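**Kusgate Football History Group, minutes, Dec 11, 2022**

November's minutes were agreed, after the usual argument over the spelling of Cifuentes.

1. **Old school team.** The Satari family have lent us 21 match programmes. Four list the same goalkeeper under different names. He let in seven against Bameo under one of them.
2. **Scanning.** Quote of £860 received and greeted with silence. We'll ask elsewhere.
3. **Founding date.** Still disputed. Carried over, again.
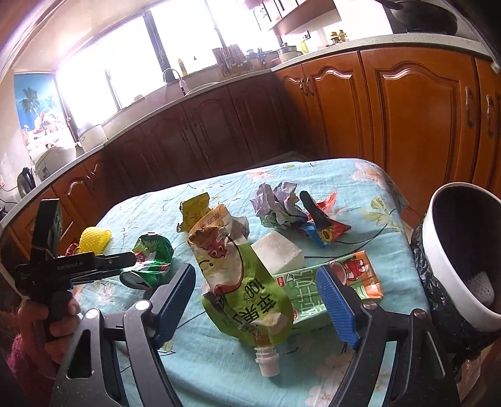 *Lorcan Ní Chonaill, Minutes Secretary*

Corrections to me in writing, please. Shouting across the car park won't be minuted.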